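Dental Assisting, Unit 4: Retainers and Life After Braces
Handout for the evening group, Altska campus

Welcome back! Tonight is my favorite topic in the whole orthodontics block, so bring your questions (and your old retainer, if you still have one in a drawer somewhere).

Why teeth drift
Each tooth is held in its socket by tiny fibers called the periodontal ligament. Braces stretch those fibers while the bone reshapes itself around the root. When the brackets come off, the fibers still pull toward the old position. A retainer holds the teeth steady while bone and gums catch up.

Types you will see in the clinic
Hawley: acrylic plate with a metal wire across the front teeth. Tough and easy to adjust. Patients may lisp for a few days.
Clear: thin plastic molded to the whole arch. Looks great, but hot water will warp it.
Bonded: a fine wire glued behind the front teeth, usually the lower ones. Always on duty - and a real magnet for tartar, so go over flossing with a threader every time.

Wear schedule
The orthodontist decides this, never the assistant. Many patients start with nearly full-time wear and move to nights only. Write the instructions down for them. People forget half of what they hear on the day their braces come off, and who can blame them? They're busy grinning in the mirror!

Cleaning
Brush gently with cool water after each use. No boiling, no bleach, no dishwasher. Store in a ventilated case, well away from the dog.

Practice work
Pour and trim one stone model at the Lambrechts bench, then label it with your initials and the arch. Wear your goggles. We have 19 trays to share, so please rinse yours right away.

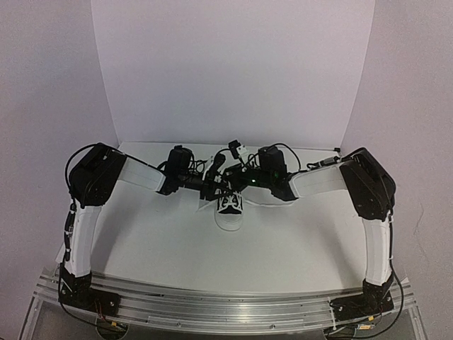
Two arms over a black-and-white sneaker on a white tabletop.

For next time
Read the chapter on impressions and list three signs that a bonded wire has come loose. We'll compare lists before the alginate demo, and I can't wait for that one!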